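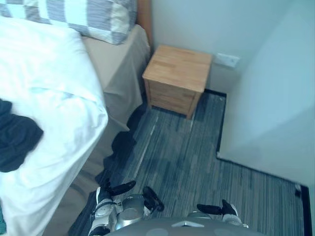
Kumudini Khan wrote to me after my last column to say that I was being a snob about short seasons, and that seven episodes is plenty for any story worth telling. She's watched Brokunden twice through and wouldn't add a minute to it.

Well, I liked Brokunden too! I liked it so much that I was annoyed when it stopped. By the time I'd worked out which brother was which (the beards didn't help) we were already at the funeral, and the sister who runs the ferry office, easily the best part of the whole thing, had been given maybe three decent conversations.

My complaint is about the supporting players. A long season has slack in it, and slack is where they live. Think of the old network dramas from before 2000, when you'd get an entire hour in February about the desk sergeant's bad tooth. Some of those hours were terrible. I watched them with a plate on my knees and half an eye on the phone. But that's how an actor with four lines a week got to be somebody you'd cross the street to say hello to.

Compare that with Renstead, which has a cast of 11 regulars and treats nine of them like furniture. Līga Jaunzems plays the landlady, and in the second episode she does this tiny thing with a set of keys — just weighs them in her hand before she gives them up — and I sat there thinking, great, now we're going to find out about her. We never did. The plot had a boat to catch.

Kumudini's other point was that short seasons get better actors, because people will sign on for a few weeks when they'd never sign on for most of a year. Fair enough, I can't argue with that one. Oskari Jääskeläinen is wonderful in Toron and I doubt he'd have done a 20-hour version.

Still, I'd take three more episodes with the ferry office sister, even if one of them was about her tooth. They're filming the second season in November, and so far all anyone has announced is a new brother.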